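Fuvthorpe Neighborhood Association
Minutes of the General Meeting
June 24, 2026
Yeom Hall, Flekden Road

The meeting was called to order at 7:05 p.m. The chair presided. A quorum was present, with 29 members signed in. The agenda was approved with one change: the item on the Flekden Road crosswalk was moved ahead of the care package report so that members with small children could leave early.

1. Minutes of the last meeting
The February minutes were read. One correction was made. The cost of the new noticeboard should be shown as $157. The minutes were approved as corrected.

2. Flekden Road crosswalk
The city has finished its traffic count and will send a written reply before the end of the summer. Several members said that cars still park on the corner next to the pharmacy and block the view of drivers turning left. The secretary will write to the city again and ask for the curb to be painted red for two car lengths on each side of the crossing. A member asked if the association could put out its own cones. The chair said the city had refused this last year. No motion was made.

3. Care packages for new residents and students
The welcome group reported on the boxes that go to new households and to local students starting college. Nearly 76 boxes are planned for this fall. Boxes will hold packaged snacks and sweets, a street map, the trash and recycling schedule, and the card with the association's phone number. Homemade food will not be accepted. Small items such as mints may be added where there is room left at the side.

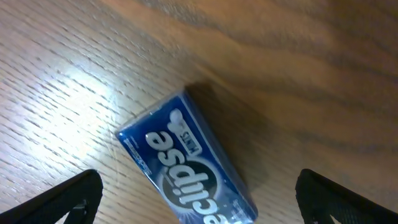
A member asked: What is the last day to bring in items for the boxes?
Items should be at Yeom Hall by noon on the Saturday before Labor Day, and anything brought in later will be held over for the winter boxes.

The chair noted that the calendar on the website gives a different deadline and asked for it to be fixed. The group also asked members to check the date on every package before dropping it off. Last year a full bag of granola bars had to be thrown out.

There was some discussion of allergies. It was agreed that each box will carry a printed list of what is in it, and that households may ask for a box with no nuts. The request form will go out with the next newsletter. A motion to spend up to $16 on printing the lists was made, seconded, and passed on a voice vote.

Packing will be done on the long tables in the back room. Members who can help should sign the sheet by the door.

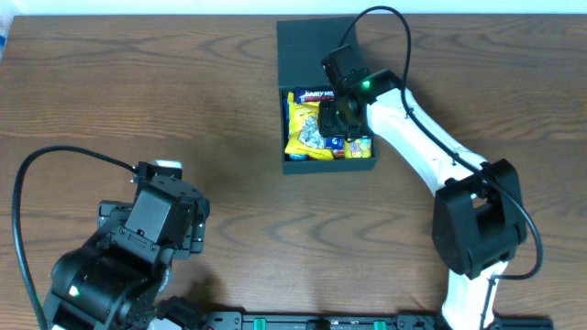 Open box with packaged snacks and sweets, including a chocolate bar. Item 3.

4. Lastix contract
The contract with Lastix for mowing the green strip and clearing the storm drains runs out at the end of the year. Lastix has offered to renew at the same price if the association signs for two years. Members were happy with the mowing. There were complaints about the drain at the low end of Flekden Road, which backed up twice in the spring. The secretary will ask Lastix for the dates it was cleaned. The vote on renewal was tabled until those dates are in hand.

5. Hall use
The piano has been tuned. The side door sticks and should be pulled firmly when locking up. Groups using the kitchen are reminded to take their trash with them. The request from the quilting circle to store two folding tables in the hall closet was approved.

6. Other business
A member reported that the streetlight outside the library has been out for three weeks. Anyone can report this to the city by phone, and the more calls it gets the better. The lost umbrella from the last meeting is still at the front desk.

The meeting was adjourned at 8:20 p.m. The date of the next meeting will be posted on the noticeboard.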